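Workshop > Storage > Small Parts and Utensils

Chopsticks, skewers and other thin sticks keep best upright in a basket with holes in the sides. Air moves through the openings and the contents dry from the bottom up. Solid cups hold water at the base – the usual cause of dark, soft ends.

Stand each stick with the food end up. Leave space between pieces. A basket with a divider lets you keep long items apart from short ones.

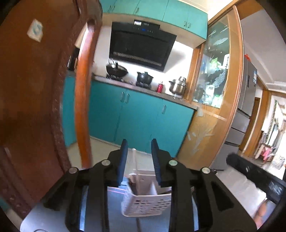
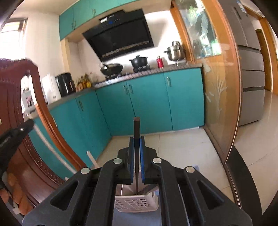 Wash the basket weekly in hot water with a little dish soap. Clear blocked holes with a toothpick. Oil bare wood in December, when heated rooms are driest, and wipe off the excess after 2 hours. Discard any stick that has split.

Shares: 906 | Comments: 2

© Liltik. Contact: Taras Sydorenko | Back to top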